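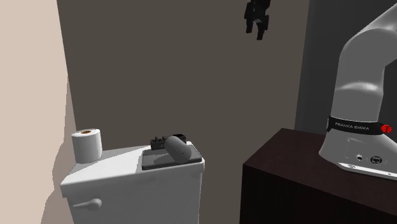

4.2 Regeln für die Startstellung und die Freigabe einer Episode

Lesezeit: 2 Minuten

Wer simulierte Greifaufgaben in Wohnräumen miteinander vergleichen möchte, kommt früher oder später an den Punkt, an dem die Startstellung mehr Diskussionen auslöst als das eigentliche Lernverfahren. So ging es auch uns in Skaltance, und wir haben deshalb (nach etlichen Nachmittagen am gemeinsamen Bildschirm) festgelegt, dass jede Episode mit freiem Greifer beginnt, in deutlichem Abstand über der Ablagefläche und ohne Kontakt zu irgendeinem Gegenstand. Für die Badezimmerecke gilt dabei die Oberseite des Spülkastens als Ablagefläche, einschließlich all dessen, was schon darauf liegt.

Die zweite Regel betrifft die Nachbarobjekte. Eine Rolle Toilettenpapier neben dem Zielobjekt darf während der gesamten Episode weder verschoben noch umgestoßen werden, auch dann nicht, wenn der Griff am Ende gelingt. Von den 2.383 Episoden unseres Bestands haben wir nach dieser Regel 220 verworfen, was uns zunächst recht streng vorkam, sich aber bei der Durchsicht gut vertreten ließ. Jede Szene wird außerdem aus 9 Blickwinkeln geprüft, denn ein Zylinder, der schräg auf seiner Unterlage liegt, verdeckt je nach Ansicht gerade die Teile, auf die es beim Anfahren ankommt.

Abbildung 3 zeigt den Greifer oberhalb des Spülkastens, mit dem grauen zylindrischen Griff auf der Platte und der aufrecht stehenden Rolle.

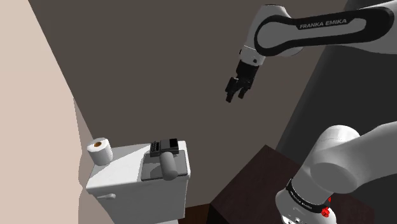
Eleri Bevan gab beim Lesen des Entwurfs zu bedenken, eine Regel über Nachbarobjekte sei nur so viel wert wie die Schwelle, ab der man von einer Verschiebung spreche, und diese Schwelle gehöre in den Text und nicht in den Quellcode. Dem sind wir gern gefolgt: Als verschoben gilt ein Objekt ab 20 Millimetern.

Verwandte Beiträge
Flulano: Prüfprotokolle für simulierte Küchen
Nuttall: Abstandsregeln für Greifer mit zwei Fingern
Mornow: Benennung von Episoden und Szenen

Kontakt | © Arbeitsgruppe Skaltance | Nach oben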